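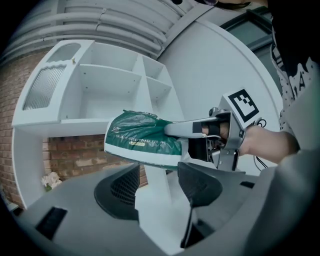

Item 3: hand-held gripper with the green and white bag, next to the white shelving unit.

Grumgate Tenants and Shopkeepers Association
Working Group on Household and Shop Machines
Minutes of the meeting held Thursday, June 5, 2025

Chair: Eduard Urban
Present: nine members, plus one guest from the Gosmont branch
Apologies: two received

1. Minutes of the last meeting

Approved with one correction. Under "laundry," the sentence "the machine folded the towels" should read "the machine folded one towel." The chair asked that the old version be taken off the web page. The secretary said she would do it by the weekend.

2. Matters arising

The group had written to Bunov in February asking three questions: how long its shelf-stocking machine runs without a person stepping in, what a service call costs, and who pays if it breaks a customer's goods. A reply came last week. It answers the second question. The letter was passed around.

One member said an answer to one question out of three was better than he had expected. The chair said he wanted the other two before anyone spoke of a trial, and would write again.

3. Picking up and putting away bagged goods

The chair opened by saying he had put this item on the agenda because people keep telling him it is already solved. His own view is that it isn't, and he asked members to say so if they thought he was wrong.

The picture at the head of these minutes was shown on the screen. It has a glossy plastic bag held in the jaws of a hand-held gripper, and the grip is a person's, with fingers around the trigger handle. The chair's point was that a person is doing the judging in a case like this: how to come at the bag, how hard to squeeze, when to stop. The tool's jaws are a machine's sort of jaws, and he had no quarrel with them. What he wanted to know was how much of the skill gets across once the person lets go of the handle.

The guest from Gosmont said that was unfair. People show the work first and the software learns from many rounds of it, and you would not judge an apprentice by the days he spent watching. She thought soft packaging was a good thing to practice on for the very reason that it is awkward.

Mr. Urban said he accepted the comparison with an apprentice but would like to meet one who had finished.

A member who runs the corner grocery spoke at some length about bags. A box is the same box every time. A bag sags and slides, and it creases in a new place each time you touch it. The one in the picture is wrinkled and a little crumpled at the end, and she said every bag on her shelves is like that by noon. Her Saturday boy puts away a crate of them while talking to his friends. She would pay for a machine that could do that, friends not included, and has not been offered one.

There was some talk about labels. The lettering on the bag is small and only partly legible on the screen. A member asked whether a machine would have to read it to know where the bag belongs. The guest thought the printed code would do in most shops. The grocer said codes end up underneath or folded over, and a person just turns the bag around. Whether turning the bag around counts as one job or two was discussed for longer than it needed.

A question was asked about the black and white square on top of the gripper. The guest explained that markers of that kind help a camera work out where the tool is and which way it is pointing. The member who asked said she did not have a marker on her hand and managed. The chair asked for comments to go through him.

On shelving: the grocer pointed to the small cubbies, one above the other. Reaching over an open table is one thing, she said, and getting a floppy bag into a cubby without catching the edge is another. She wants to see that done with the cubby already half full. Members agreed this should be written into any test we ask for.

4. Costs

A summary of the Gyamfi quotation was read out. The monthly rental is $2000, with a minimum term of 11 months, and installation is separate. The quotation says the unit can handle "up to 60 items an hour under suitable conditions." No one could find where suitable conditions were set out. The secretary has looked through both attachments.

The grocer put her own rate at around 47 items in ten minutes when the delivery is straightforward. The guest asked if she could keep that up for a full shift. She said no, and that she does not need to, as the delivery is then put away and she goes back to the register.

One member spoke in favor of going ahead with a rental. His mother can no longer lift things from low shelves, and he would put up with a slow machine in her kitchen if it could be left alone with the job. Slow does not bother him. The chair said this was the best argument he had heard for it, and that "left alone" was the part he doubted. The member said he doubted it too, but would like someone to try.

Proposal to accept the Gyamfi quotation: two in favor, six against, one abstention. Not carried. The guest did not vote.

5. What we would accept as a fair test

After discussion the group agreed to ask any supplier for the following:

The machine works for a full morning with no one at a handle or a remote control.
Goods include soft bags as well as boxes, in whatever state they arrive.
Some of the goods go into cubbies that already have things in them.
Dropped items are counted, and so is each time a person steps in.
The supplier's staff may watch but stay behind the counter.

The guest asked that the dropped items of a human worker be counted the same morning. Agreed, with the grocer objecting.

6. Actions

Chair to write to Bunov again about the two open questions.
Secretary to ask Gyamfi what suitable conditions are, in writing.
Secretary to correct the web page (see item 1).
Guest to find out whether Gosmont would share the cost of a test morning.
Grocer to set aside one crate of mixed bags and keep a note of how long it takes her to put away.

7. Any other business

The floor-cleaning machine in the entrance hall has been stuck under the radiator again. It was freed with a broom. The member who bought it asked that this not be minuted; the chair ruled that it should be.

The date of the next meeting will be posted on the board once Bunov has replied.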